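Notebook, February, Nurkmont bench, afternoon

Same question as last time: can the arms take over harness sorting from the Setorero line yet? It's the dullest chore we've got and I'd love to hand it off! Budget is 2000 cycles before we say anything to Borau, and I'm trying hard not to say anything early.
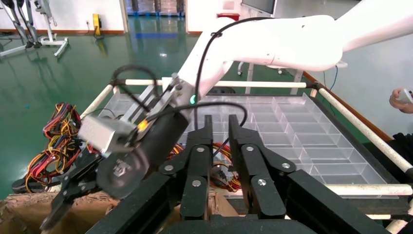
Clear tray between the rails, wiring at left. Green light on at the wrist.

Loose wire is still what worries me. A rigid part stays the shape you taught it, but a harness flops any way it likes, and my patience ran out at cycle 14 (coffee, then back at it). Tripathi's grip script is version 2 now and I like it a lot better, mostly for the slower close.

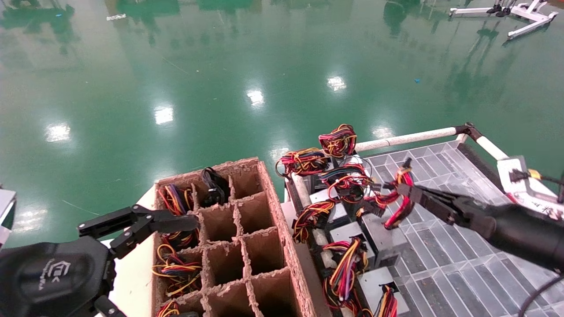 Putting things away is harder than picking up, I'm more and more sure of it. Same at home, I could trust a machine to lift a sock long before I'd trust it with the drawer. Look at the cardboard box: the dividers are torn and ragged, and one of the bundles is spilling out of its compartment. I'd want stiffer dividers before judging the arms on neatness.

To do: ask about a plastic insert, rerun with the slow close, label the spare fingers.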